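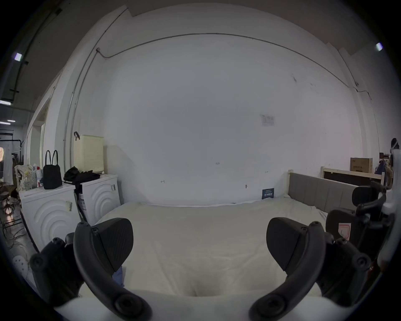
A gray channel-stitched headboard and a bed in pale cream.

Reltby gets curbside mattress pickup this November

2026-05-14

If you've got an old mattress leaning against the wall of your garage (I do, it's been there long enough that the cat considers it hers), I have good news. The town council voted last night to start a curbside mattress pickup, and the first trucks go out in November. I sat through the whole meeting so you didn't have to, and I came home happier than I usually do after three hours on a folding chair!

The short version: you book a slot, you put your mattress out the night before in a plastic bag, and a truck takes it to the Vanotura plant out past the rail yard, where it gets pulled apart and the steel, foam and fabric go their separate ways. There are 400 slots for the first month. The fee is nine dollars per mattress, and box springs count as a mattress, which got a groan from the back row. That was me, partly.

Right now your choices are pretty lousy. You can drive the thing to the transfer station yourself, if you own a truck or have a very forgiving sister-in-law, or you can pay a private hauler whatever they feel like charging that week. And plenty of people go for the third option, as anybody who walks along Cinia Creek already knows. I counted myself lucky last spring when I only had to climb over one queen-size on the path.

The town had numbers for this. Public works says its crews and the transfer station took in 3902 mattresses last year, and nearly all of them went straight into the landfill. They're awful in a landfill, by the way. They don't squash down, they float up through the other trash, and the springs wrap themselves around the machinery. One of the operators got up to speak and told a story about a bulldozer track and a pillow-top that I can't repeat in full, but the council members were laughing and so was I.

Edit Bognár runs the plant for Vanotura, and I caught her by the coffee urn afterward. She told me the line can handle everything Reltby sends and then some. "Steel is easy, foam is easy," she said. "What slows us down is mattresses that sat out in the rain, so please, please use the bag." The foam mostly gets shredded for carpet padding, and the springs are baled up and sold as scrap. Cotton is trickier and depends on who's buying that month. I asked what the strangest thing is they've found inside one, and she said a full set of silverware, forks and all. I have so many questions about that.

It wasn't a unanimous vote. Two council members wanted the pickup to be free, on the grounds that anybody willing to dump a mattress in a creek isn't going to pay nine dollars to avoid it. It's a fair point and I went back and forth on it the whole drive home. The other side said a free program would run out of money before the new year. They settled on a waiver for people who already get the reduced water rate, plus a promise to look at the fee again after the first winter. I'd have liked a firmer promise, but okay.

There was a long stretch about apartment buildings, too. If you rent, you can book a pickup on your own, but your building manager has to say where the mattress can sit overnight. The folks from the Xu Street buildings were not thrilled. They pointed out that the sidewalk there is barely wide enough for a stroller as it is – and they're right, I used to live on that block and I pushed that stroller. Public works said it'll mark a spot in the parking lot behind the laundromat and try it for a couple of months.

What they'll take: any size mattress, crib to king, spring or foam, and box springs. Stains are fine. Rips are fine. What they won't take: waterbeds, futon frames, headboards, bed frames of any kind, and anything with bedbugs that hasn't been sealed and labeled. Sleeper sofas are a no as well, although you can cut the mattress out and book that by itself. Headboards and frames still go with bulk trash, same as ever.

Bags will be sold at the hardware store and at the town hall front desk. I asked if an old shower curtain and a lot of tape would do the job, and was told, politely, to buy the bag.

The sign-up list is already open, sort of. Public works put a form on its website a while back to see if anybody cared, and 804 households filled it out before the vote even happened. So do the math on those first 400 slots! Names from the form get first crack, in the order they came in, and everybody else can start booking once those folks have had their turn. If you filled it out and moved since, call the office and fix your address, or your spot goes to the next person.

I'm on the list, somewhere in the middle I think. My guess is I'll be waiting until the second month, and the cat will be delighted. I'll post the booking link as soon as the town puts it up, and if you have a question that didn't come up at the meeting, send it to me and I'll pester public works for you.

More local news
Creek path closed for bank repairs
Council puts off parking meter decision again
Bulk trash days: the new map
Library book drop is back on the north side
What happened to the Xu Street crosswalk?

Contact the newsroom | Send a tip | © 2026 Reltby Local News. All rights reserved. | Back to top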